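In Defense of the Long Way Around

My brother-in-law thinks I'm nuts for driving to Prornton on the old county road. The highway gets you there in 59 minutes and the county road takes me closer to two hours, more if I get behind a tractor in September, and he brings this up at pretty much every family dinner. He has an app. The app agrees with him.

So let me make my case, for him and for anybody else who's been rolling their eyes at me.

First off, I like knowing where I am. On the highway I couldn't tell you a single thing between our exit and the Prornton exit except that there's a sound wall and then there's more sound wall. On the county road I go past the feed store, the two churches that share a parking lot, the MacPherson bridge (one lane, wave at the other guy, he'll wave back), and then down into Flulluvham, where I used to have a dentist. Flulluvham had 1,803 people on the sign last time I looked and I'd bet I've waved at half of them.

I also stop. You don't stop on a highway unless you have to, and then it's a gas station with a bathroom key on a hubcap. In Flulluvham there's a bakery, a hardware store that sells one bolt at a time, and a bench in front of the library that gets sun until four or so. I've sat there and done nothing for twenty minutes and then driven on in a much better mood.
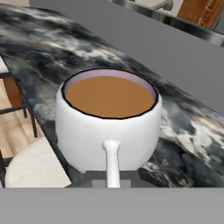 Now, my brother-in-law's big argument is time. If I make the trip every other week, that's a whole lot of hours a year I'm throwing away, and what could I do with them? Well, I know exactly what I'd do with them, because I know me. I'd look at my phone on the couch. I'd reorganize the drawer with the batteries in it. I am not going to learn Italian with those hours, let's be real!

There's a money side too and I'll give him a piece of that one. It's slower and there's all that braking on the hills, and I did go through a set of brake pads that cost me 311 dollars. Fine. But I also haven't had a speeding ticket in years, and he's had two.

What bugs me more is that the county keeps treating the old road like it's already dead. They patched the Fotongate end last spring and quit halfway. Over 3,000 cars a week still use it, according to the county's own traffic count, and plenty of those are people who live out there and don't have a highway option at all. If everybody who can take the fast way does, the slow way gets worse, and then the folks on it are stuck with potholes you could lose a dog in.

I'm not saying take it when you're late for a flight. I'm late for things too. But if it's a nice morning and no one's waiting on you, get off at Fotongate and try it. Bring cash for the bakery, their card reader is down a lot.

Comments (4)

Rhonda Fortin
I grew up two miles from the MacPherson bridge and my dad taught all of us the wave before he taught us to park. Thanks for this.

countyline_deb
The patch job at Fotongate is a disgrace. Call the road office, they do write it down.

Hal T.
Sorry but I'm with the brother-in-law. Did the hills once behind a hay wagon and that was plenty.

pieforbreakfast
Bakery closes at 2 now, just so people know. Get there early if you want the rye.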